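**Drornex season pass, worth it before July?**

**javi_salinas** wrote:
Hello all. I play Drornex since launch and I have finished the main story with 113 side quests done. Now I am thinking about the season pass, but I read very different opinions. 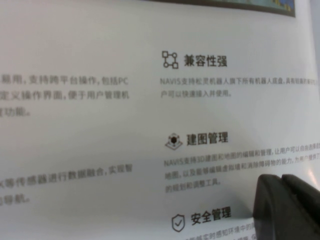
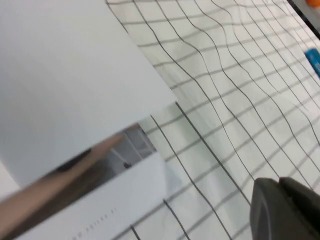 *First the printed page, then the white box with a hand in it.*

My question is only about the content. Is the Bramedbridge chapter long enough? I play mostly on weekends, in handheld, and I don't care much for online.

**Uriel_O** wrote:
I bought it and I don't regret. Bramedbridge took me 25 hours, but I am a slow player and I talk to everybody. The new music is my favourite of the whole game.

**wdaza** wrote:
25 hours? I finished it in two evenings. The map is nice, sure, but half of the quests are "bring me ten of this, ten of that." For me it is too expensive for what you get. Wait for a sale.

**Uriel_O** wrote:
@wdaza You skipped the harbour quests then. They only open if you save Moradi in chapter three.

**wdaza** wrote:
I did not save him, he was rude to my party. Still, a player should not need a guide to find the good part.

**LiseS** wrote:
I'm between you two. The harbour is great, the arena is boring. I needed 1,000 tokens for the grey armour and the colour is ugly anyway. Javiera, which level are you? The first boss is quite hard under 40.

**javi_salinas** wrote:
Level 38, and I saved Moradi, so good news for me. I have 2,087 gold and nothing to spend it on. Can I buy the tokens with gold?

**LiseS** wrote:
No, tokens only from fights. Spend the gold on potions, you will need them for the bridge.

**tadeo_e** wrote:
Does anybody know if the old save works with the pass, or must I start again? I deleted my second slot last night and now I am a bit worried.

**Uriel_O** wrote:
The old save works. You go to the inn and speak with the woman near the stairs.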